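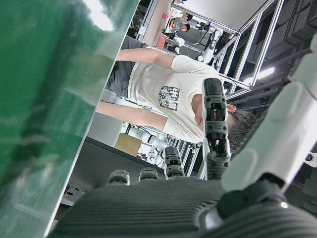

Dunkelgraue Finger, links ein grüner, durchscheinender Gegenstand.

Wortliste Ortsnamen Grundiritz – LIESMICH

Die Sammlung enthält 2119 Schreibungen von Flur- und Ortsnamen aus den Gemarkungen Trundberg und Triltitz. Ob es wirklich so viele verschiedene Namen sind, bezweifle ich. »Triltitz« und »Trilltitz« stehen getrennt, weil die Vorlage es so will.

Dateien
namen.csv: Schreibung, Gemarkung, Beleg
deutungen.csv: Herleitungen, mit Vorsicht zu lesen
Zeichensatz UTF-8, Trennzeichen Semikolon

Herkunft
Abgeschrieben aus 9 Flurbüchern. Die Texterkennung hat rund 117 Einträge verdorben, von Hand berichtigt ist davon nur ein Teil.

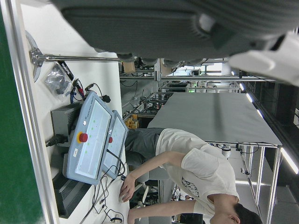
Bei den Deutungen wird es heikler. Fast alles auf -itz gilt in der älteren Heimatliteratur pauschal als slawisch, Belege fehlen meist. Ich habe die Angaben übernommen und mit »unsicher« markiert – eine Empfehlung ist das nicht.

Bekannte Mängel
Fünf Namen haben keine Gemarkung.
Die Spalte »Beleg« mischt Seiten- und Blattzahlen.
Für Häufigkeitsvergleiche ungeeignet, auch wenn die Tabelle dazu einlädt.

Stand: 19. Juni 2026
Lizenz: CC BY 4.0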